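Set-up guides > Water softeners
July 15, 2024
By Rogelio Dizon

4. Setting the Neltis softener for the first time

1. Close the main shutoff valve and open the nearest cold tap to release the pressure.
2. Turn the bypass valve to SERVICE, then open the main shutoff a quarter turn. Let the tank fill slowly.
3. When the air stops spitting from the tap, open the main fully and close the tap.
4. Pour in 2 bags of salt pellets. Keep the level below the top of the brine well.

Caution: Do not use rock salt. It leaves dirt in the bottom of the tank.

5. Hold SET until the hardness number blinks. Enter the figure from your water test and press SET again.
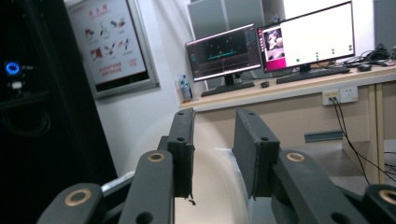
How long does the first regeneration take?
Some 48 minutes. Water from the taps is not softened during that time – hold off on laundry until the display shows the clock again.

6. Set the regeneration time. The factory setting is 2 a.m.
7. Check the drain line for kinks and leave a gap between its end and the floor drain.

Note: If code 1058 appears, unplug the unit, wait 30 seconds and plug it back in. Settings are kept.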